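Skulico club: pouring task, still stuck
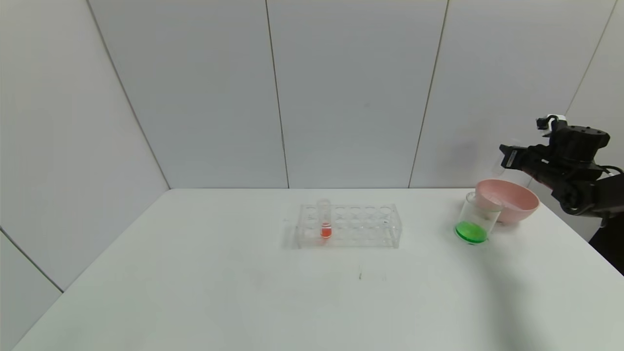 sajib_b
We've had 36 goes at the pouring task and the July open day isn't moving. Sandamali wants to swap the clear rack for a painted one so the arm has something to look at. With only the one tube in it, I say leave the rack and fix the grip force.

plallitz
Paint it. Clear plastic on white is just cruelty.

sandamali_w
Thank you. Also the green beaker is right in front of the pink bowl. Who plans these layouts?

sajib_b
You did.

sandamali_w
Move the bowl, then. Still painting the rack.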